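One Bin, and Other Lies

I own 7 screwdrivers. I know this because in November I finally emptied every drawer, jar and coat pocket in the apartment onto one surface, and there they were, six of them the same size. The one I need lives in some other dimension.

The plan was simple. A yellow plastic bin would hold whatever deserved to live near the table, and everything else would go back to the closet to think about what it had done. I gave myself 30 minutes. 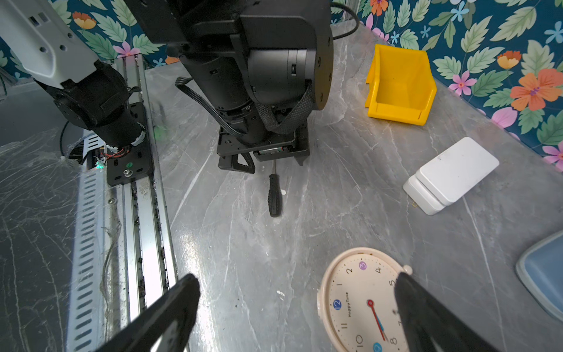 Does a screwdriver belong in the same bin as the kitchen stuff?
It can, if it's the one you reach for every week. The rest should go with the tools.

I stuck to that for one screwdriver. Then I got distracted by crumbs, because a gray marble pattern hides them until you lean on one. Wiping took longer than sorting. I blame the veins, which look like smears, so you end up scrubbing a perfectly clean streak for a while before you catch on.

There's also the wallpaper. I picked teal with flowers back when we lived in Salach and I had opinions, and it makes any yellow thing near it look like it's shouting. A beige bin would be calmer. I looked at the beige ones. They cost up to 20 dollars more, for beige.

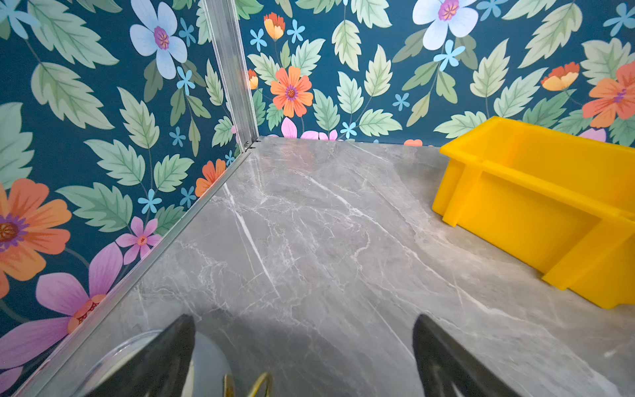 Marnelle wrote in after my last bin post to say that open tops are a mistake, and anything without a lid turns into a trash can by spring. She may be right. I've had lids, though, and what I do with a lid is pile things on it.

So the bin stays open and I've moved on to the stuff that never had a home, starting with the sponge. 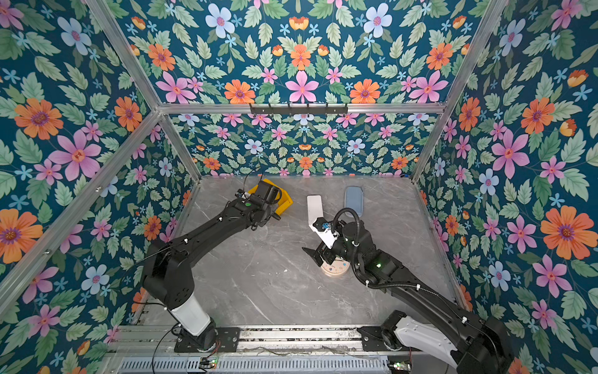 A sponge wants to be near a sink and mine keeps migrating. Same with the pink dish, which has been for soap, for keys, and for one sad week, for olives. I'm leaving it on the table until it picks a career. The closet is next, probably after lunch.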